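About Us
Lornness -- Returns, Sorting and Recovery
Who we are
Lornness handles the stuff that comes back. When a gift set arrives crushed, or a customer opens a box and changes their mind, the parcel has to go somewhere, and for a good many shops in our part of the state it comes to us. We open it, separate what's inside, send the good items back to stock and get the cardboard, foil and film into the right stream for recycling.
We started in one half of a former furniture warehouse on the edge of Sadon, with four benches and a secondhand baler that had to be kicked. We now have both halves of the building, 71 people on the payroll and a baler that starts with a button. The old one is still by the loading dock, and new hires get their picture taken with it.
We love this work! It's odd to say that about torn boxes, but every parcel is a little different, and there's real satisfaction in a bench that was buried at seven in the morning and clear by lunch.
How robots came into it
For most of our history everything was done by hand. Opening and sorting is hard on wrists and thumbs, especially with staples and stiff plastic, and by the end of the holiday returns season a lot of us were wearing braces. We had talked about automation for years, and we were nervous about it too. Some of us had worked in places where the machines showed up one week and the layoff letters came the next.
So we did it slowly. The first sorting arm went in at a single bench, and the people who worked that bench helped choose which one. We tried several, including one with a suction cup that was wonderful on flat boxes and hopeless with anything crinkled. The three-fingered kind won. The crew named the project Pistix, after the sound the first test unit made when it let go of something, and the name stuck so well that it's now printed on the shift board.
Pistix works on mixed packaging, meaning the pile that's left after the sellable goods have been pulled out. That pile is the hardest part of the job to teach. A flat box is easy enough, but wrinkled foil changes shape every time you touch it, and shiny surfaces throw reflections that confuse the software (they confuse us too, under the wrong lights). A lot of the teaching is simply giving the robot messy tables, the same kind of messy our people deal with every day.

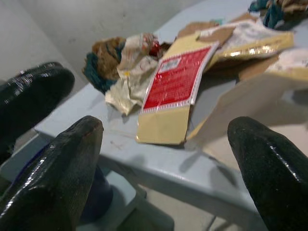
Mixed packaging on a sorting table, seen from the gripper: a flattened box, foil-like wrapping and scraps of cardboard.
What changed on the floor
The biggest change is in who does what. A bench used to mean one person opening, sorting and hauling for a full shift. Now the person at a Pistix bench opens the parcels, checks the goods and decides what's worth saving, while the arm takes the leftover packaging. Nobody has to stand over the scrap pile for eight hours anymore, and we don't miss it.
There are new jobs as well. We have bench leads who set up the arm at the start of a shift, swap worn finger pads and mark the picks that went wrong. Every one of them came off our own floor. One drove a forklift here for years. Another had never used a computer for work before the training and now explains error logs to the rest of us with great patience. Training is paid, it happens during working hours, and anyone who has been here three months can sign up.
We also changed the way we count. When the arms came in, we dropped individual pick rates completely. Each bench has a shared goal of 600 parcels a shift, person and robot together, and if the arm is having a bad day the goal comes down. That rule came from the floor and it has been written into our handbook -- page two, right after the part about parking.
Not everything is solved. The arms are slow with ribbon, and yarn is worse. Loose tape still stops a bench now and then. The room is louder than it was, so we put up sound panels along the north wall and are pricing more. And some people tried a Pistix bench and didn't like it, which is fine with us. Around 27 benches are still run entirely by hand, and you can ask to stay on one.
Our promise about jobs
Before the first arm was bolted down we wrote one sentence and posted it in the break room: no one at Lornness will lose a job to a machine we bought. It's still there. When a bench needs fewer hands, those hands go to repair, to customer photos, to the reuse store or to training, at the same pay or better.
The reuse store deserves a mention of its own. It's called Farina and it sits at the front of our building, facing the bus stop. Perfectly good things come back to us in ruined boxes all the time, and with more people free to check and mend them, we finally had enough stock to open the doors. Come in and look around! The puzzle shelf is excellent, and the bins by the register are usually full of odd holiday socks.
Come visit, or come work with us
We run floor tours for schools, neighbors and other small companies thinking about automation. You'll see a hand bench and a Pistix bench side by side, and you can ask the people working there anything you like, including the uncomfortable questions. Groups are kept small. Closed-toe shoes, please, and long hair tied back.
The next round of bench lead training begins in September. You don't need a technical background. If you're comfortable working with your hands and you notice when something looks off, you already have a good start. We have 98 lockers and we'd like to fill more of them, so openings on all shifts are posted at the front desk and in the window at Farina.
Page last updated 2021-08-21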